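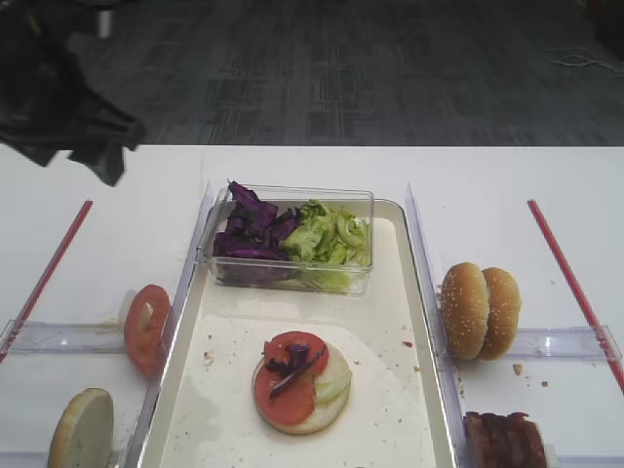 4. Hanging the Uvotau roller blind

Please read the whole section before you drill the first hole. The blind can be mounted on the wall or on the ceiling. The steps are the same for both, only the brackets are turned.

4.1 Hold the blind in the place where you want it and mark both ends with a pencil.

4.2 Put the brackets 10 cm inside from your marks. If the blind is wider than 98 cm, use also the middle bracket from the small bag.

4.3 Check the line with a spirit level. Drill the holes and press in the plugs until they are flush with the wall.

Note: The plugs supplied are for brick and concrete. For plasterboard you must buy other plugs.

4.4 Screw the brackets tight. Hook the front edge of the rail into each bracket, then push the back edge up until you hear a click.

4.5 Let the blind down fully and leave it so for 2 days. The fabric was rolled in the package and needs this time to hang straight.

Caution: Fix the chain holder to the wall, so that the chain is tight and children cannot put the head through it. Do not use the blind before this is done.

4.6 If the fabric runs to one side, roll it down and put a strip of tape on the tube - on the side where the fabric should go.

Comments

Doina Karagiannis
Step 4.6 worked for me, but I needed two layers of tape.

Ardalan Rahimi
Which screws for a wooden window frame? The ones in my bag are too long.

Pouran Tabrizi
@Ardalan I used 25 mm ones without plugs and they hold fine.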